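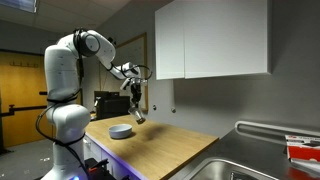 A sister-city agreement should state how it can be ended, and most of them do not. The agreement between Tutcombe and Bisgaard, which I helped administer for six years, runs to four pages and contains no term, no review date and no termination clause. It has a preamble on friendship, a list of fields in which the two towns "shall endeavor to cooperate," and two signatures. The parts that do the work are kept out of sight. The white arm reaching over the countertop has its black cabling on the outside, wrapped over the elbow and strapped to the segment below, and a person can follow much of the run by eye. A twinning agreement ought to be built that way, with the obligations on the surface where a new mayor or a new clerk can trace them.

My position is narrow. I am in favor of sister cities. I think the student exchanges are worth their cost and I would vote to fund them again. My objection is to the open-ended form, which has become the default and which I believe harms the relationships it is meant to protect.

Consider what happens when an open-ended agreement weakens. One town loses its coordinator. Letters are answered late, then only at the holidays. The other town sees this and makes allowances. Neither side has a date on which it must say anything, so neither side says anything. The sign at the town line stays up. The budget line stays in, because removing it would be a statement and keeping it is only an expense. In our case the line was $900 a year for postage, gifts and translation. In the fourth year of my term we spent $524 of it, most of that on a framed map which was never shipped.

During the same period there was a working exchange under the same agreement. The Tania program, named after the ferry that carried the first group, sent high school students in both directions for two weeks each spring. It had a signed protocol renewed every three years. The protocol fixed the number of students at 30 per side, named the office that paid for insurance, set a deadline in February for host family lists, and said what would happen if either side missed the deadline. The consequence was mild: the visit moved to the fall. It was used twice. Both times the visit took place in the fall and the program went on.

I do not think the difference was one of enthusiasm. The people who ran the student exchange and the people who ran the general agreement were to a large extent the same people, and I was one of them. The difference was that one document asked a question at fixed intervals and the other did not.

There are three common objections to a fixed term, and they deserve separate answers.

The first is that a term is an insult. A friendship with an expiration date, the argument goes, is something less than a friendship. I heard this most clearly from Wafula Kinyua, who handled the Bisgaard correspondence before me and who disagreed with nearly everything in this essay when I showed it to him. His view is that the signature is a promise made by one generation to the next and that renewal turns it into a lease. I respect this, and I note that he wrote almost every letter we sent during his tenure. An agreement held up by one diligent correspondent is in practice fixed to that person's term. The paper does not admit it.

The second objection is administrative. Renewal takes work, and small towns have few hours to spare. This is true of a renewal that reopens every clause. It is much less true of a renewal by default with notice, where the agreement continues for another period unless one party writes to say otherwise, and where both parties must exchange a one-page report before the date. The report is the useful part. It should list what was done, who did it, what it cost, and who is responsible for the next period. A clerk can prepare it in an afternoon if the records exist. If they do not exist, that is worth learning before the next delegation buys plane tickets.

The third objection is political, and it is the strongest. A renewal date gives a hostile council an occasion. A member who dislikes foreign travel, or who dislikes the other country's government, can wait for the date and make a speech. Mwajuma Minja, who served on our council through two budget fights, put it to me that an agreement without a date is harder to attack because it never appears on an agenda. She is right about the mechanics. I would answer that an item which survives by staying off the agenda also receives no new support. When our travel money was finally challenged, on a Wednesday night with a full room, few members of the public could say what the agreement had produced. The students' parents could, but they spoke about the exchange and hardly mentioned the sister city at all.

I should say something about software, since it is often offered as the remedy. We bought a subscription to Clarent, a contact and document system, on the theory that the problem was lost information. Some information had been lost, and the system helped us find addresses. It also held 81 contact records for Bisgaard, and it could not tell us which of those people still considered themselves our partners. A database stores the names it is given. The obligation to check them has to be written somewhere else.

What I would propose to any town now drafting an agreement is short. Set a term of five years. Provide for renewal by default, with six months' notice for either side to decline, and state that no reason need be given. Require a joint report before the renewal date. Name an office, and do not name a person. Put each recurring activity in its own protocol with its own dates, so that a failure in one does not drag down the rest. State which town pays for what, in its own currency. Keep the preamble if you like it; ours was well written.

Towns with an existing open-ended agreement can do the same thing by exchange of letters, without a new signing and without travel. We sent such a letter to Bisgaard shortly before I left. The reply accepted the five-year term, struck out the sentence on reports, and asked whether the framed map was still available.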